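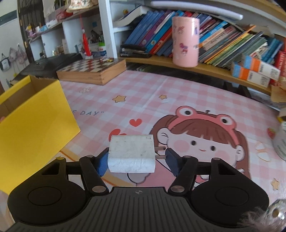 TRURON, 10/14/22

ok thread. Gráinne Nic Aodha's new sound piece opened at the Breathnach tonight and I have thoughts, typing on the bus

1/ Main hall, lights nearly out. 40 speakers hung at head height, each playing one person humming. You walk thru and the chord changes. Lovely. Went round twice

2/ 3,674 recordings in the archive apparently. Meirion Morgan did the mixing, took him all winter. You can hear the care, esp. the low voices by the back wall

3/ Less sure about the upstairs room. 60 minute film, two benches. Left at the halfway mark, sorry. Will go back w/ a cushion

4/ Liam Coughlan sang at the end, no mic, from the stairs. Half the room kept talking!! Shush people

5/ Catalog is 95 pages and the essay by Maxence Delorme is the bit to read. Skip the forward

6/ Free entry til the end of the month, closed mornings. Coat check is cash only, learned that teh hard way

7/ someone asked: yes kids ok, mine would love the humming. Stairs only to the film room tho

my stop, more tmrw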